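Recogida de demostraciones con pinza de mano

Para enseñar a un robot a manipular objetos mediante ejemplos se usa con frecuencia una pinza de mano: una persona la sostiene, hace la tarea y la cámara montada en la herramienta lo registra todo desde el punto de vista de los dedos. 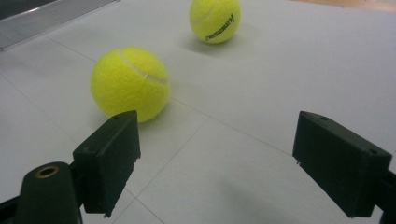

Definición y alcance

Se llama demostración a la grabación completa de una tarea, desde que la pinza se acerca al primer objeto hasta que lo suelta por última vez. Un conjunto de demostraciones sirve para entrenar una política, es decir, un modelo que recibe imágenes y devuelve movimientos. La técnica pertenece a la familia del aprendizaje por imitación y se distingue de la teleoperación en un punto decisivo: durante la grabación no hace falta ningún brazo robótico. El operador lleva la pinza en la mano, como quien usa unas tenazas de cocina, y trabaja a una velocidad muy parecida a la natural.

Esa sencillez explica buena parte de su atractivo. Una mesa despejada, un par de objetos corrientes y una tarde libre bastan para empezar, y quien prueba por primera vez suele cogerle el truco enseguida (¡y luego no quiere soltarla!).

La herramienta

Una pinza de mano típica consta de dos dedos enfrentados, un gatillo o empuñadura que los abre y los cierra, y una cámara orientada hacia la zona de agarre. Los dedos aparecen siempre en la imagen, y esto es una virtud: el modelo aprende a relacionar la separación entre ellos con el tamaño y la posición del objeto. Las puntas suelen ser oscuras, para que contrasten con superficies claras, y se consideran piezas de desgaste. En los talleres con mucho uso se cambian cuando el borde se deshace tanto que altera el agarre.

El modelo Florent, muy extendido en laboratorios docentes, guarda tres señales sincronizadas: vídeo, apertura de los dedos y trayectoria de la mano. La variante Rullero añade un segundo botón que permite marcar el comienzo y el final de cada demostración sin apartar la vista de la mesa, una mejora modesta que ahorra horas de recorte.

Objetos de prueba

La pelota de tenis es uno de los objetos favoritos para las primeras series. Es ligera, soporta caídas, cabe entre dos dedos bien abiertos y tiene un color fácil de separar del fondo. El fieltro ofrece buena fricción y perdona los agarres algo descentrados. Además rueda, y ahí está la gracia: si un dedo la toca antes que el otro, se desplaza, y el operador tiene que corregir sobre la marcha. Esas correcciones figuran entre los ejemplos más valiosos de cualquier conjunto.

Cuando se colocan dos pelotas a distintas distancias, la tarea incluye también una elección. La más cercana se ve mayor, puede quedar tapada en parte por un dedo y proyecta su propia sombra. La marca impresa, como el «Kawasaki» que se lee en una de las pelotas de la fotografía, se ve o no según el giro de cada pieza. Conviene girar las pelotas entre una toma y otra, de modo que ni las letras ni la costura se conviertan en una pista para el modelo.

Superficie e iluminación

Las superficies claras y lisas facilitan la puesta en marcha, aunque un conjunto grabado en una sola mesa generaliza mal. Las líneas finas del tablero, los perfiles metálicos de un borde y las sombras difusas forman parte de lo que la política aprende a ignorar, siempre que cambien lo suficiente de una sesión a otra. El protocolo Suramcombe recomienda girar la zona de trabajo respecto a la mesa en cada bloque y repetir una parte de las tomas con otra luz.

Procedimiento habitual

Una sesión se organiza en bloques de 10 demostraciones. Al principio de cada bloque se abre la pinza por completo, se comprueba que los dos dedos entran en el encuadre y se colocan los objetos en posiciones nuevas. El operador se aproxima con los dedos separados, los sitúa a ambos lados de la pelota, cierra, levanta, traslada y suelta.

Las tomas fallidas se conservan aparte. Algunas escuelas las descartan; otras las etiquetan y las usan para entrenar un detector de errores, lo que resulta muy útil al llevar la política al brazo real. Un agarre que resbala y se recupera dentro de la misma toma se considera válido.

Volumen y revisión

El tamaño del conjunto depende de la variedad buscada. La colección Verbruggen, dedicada a objetos redondos, reúne 3,543 demostraciones grabadas en 28 superficies distintas. En su primera revisión se retiraron 145, casi todas por pérdida de seguimiento de la mano o por un comienzo mal marcado. El resto se publicó con una ficha por sesión donde constan la superficie, la luz y los objetos empleados.

La revisión se hace a velocidad doble, con la curva de apertura de los dedos dibujada bajo el vídeo. Un cierre sin objeto salta a la vista en esa curva, porque baja hasta el mínimo en lugar de detenerse en el diámetro de la pelota.

Limitaciones

La mano humana alcanza posturas que algunos brazos no pueden repetir, por lo que las trayectorias se filtran según el robot de destino. La cámara cercana, por su parte, pierde de vista los objetos que quedan detrás de los dedos o fuera del borde superior de la imagen, y el modelo necesita memoria de los instantes anteriores para no olvidarlos. Tampoco se registra la fuerza en las versiones más simples, una carencia poco importante con pelotas y bastante seria con fruta madura o vasos de papel.

Véase también

Aprendizaje por imitación
Teleoperación
Agarre con dos dedos
Calibración de cámara en mano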